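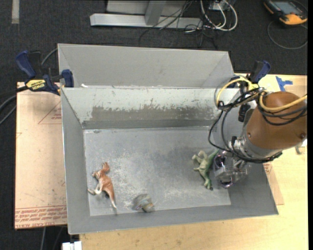
Zadenus Open Metal Bin, Sloping Sides

Product code: 451
Sold: singly or in pairs
Finish: grey
Availability: in stock at Brorkance, Norora depot

Product details

The Zadenus is an open-topped metal bin for small loose goods. All the walls slope inwards towards the floor, so soft toys, plastic figures and other light items slide down to the bottom and can be reached from above. There is no lid and there are no dividers.

Most of our customers use it for sorting and returns work. Toy shops and nurseries buy it too, for animals and figures that do not stack and will not stay on a shelf. A kangaroo and a dinosaur can lie side by side on the floor of the bin with space between them.

Two bins can stand one directly behind the other. People who sort by hand usually keep unsorted goods in the front bin and move them to the back one as they go.

Size and weight

Length inside, at the rim: 700 mm
Depth, rim to floor: 211 mm
Weight limit: see the label supplied with each bin
Floor: flat, plain metal, no drain hole

Wear

The inside is not lined. With daily use the floor will scratch, mostly in the middle where goods land and get dragged, and the finish on the inner walls can rub and chip. These marks are normal and are not covered by the guarantee. Dents that stop the bin standing flat are covered for the first year.

If you want to keep the floor clean-looking, order the Zulu rubber mat with the bin. It is cut to fit and lifts out for washing. We do not supply it for bins bought elsewhere.

Cleaning

Wipe with warm water and washing-up liquid, then dry with a cloth. Do not use wire wool. Scraps of paper and tape tend to collect on the rim where two bins meet, so pull the bins apart now and then and brush along the join.

Ordering

Single bins go out by carrier on the next working day. Pairs are strapped to a board and take two days longer. Please check the rims before you sign, and write any damage on the delivery note.

For ten bins or more, ask Benvinda Correia in trade sales for a price. Questions about returns go to Adelino Peixoto at the depot.

Next delivery from the factory: February. Orders for the Zulu mat placed before then will be filled from present stock.

Goes with

Zulu rubber mat
Bin stand, fixed height
Clip-on label holder, pack of four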